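# Bench bins: cleaning and upkeep

A sheet-metal bin with sloped walls is the easiest catch-all for a worktable. Loose items slide toward the floor of the bin, and the sides keep powder and crumbs off the tabletop. The following applies to painted bins used for mixed small goods.

## Weekly cleaning

1. Lift everything out. Shake brushes over a trash can.
2. Vacuum the powder first — a wet cloth turns chalk or plaster dust into paste, and the paste settles in the seams.
3. Wipe the walls from the top edge down with warm water and a drop of dish soap.
4. Dry the floor completely before anything goes back in. Standing water lifts paint at the corners.

## Stains on light panels

Dark streaks on a white metal panel are best treated with baking soda paste. Leave it on for 20 minutes, then rub with a soft sponge. Steel wool cuts through the paint and the bare spot will rust. Old paint drips can be left alone if the surface is sound.
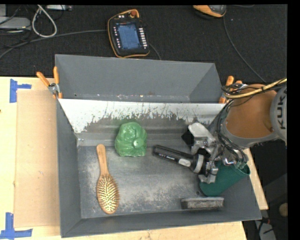
Paddle hairbrushes need separate care. Pull hair from between the pins with a comb, then wipe the cushion with a damp cloth. Do not soak it; water enters through the air hole and stays there.

Felt erasers are cleaned dry. Tap them together outdoors, or run the vacuum nozzle over the felt. Ximena Maldonado at Stillcombe replaces hers every September, but a felt in good condition can go longer.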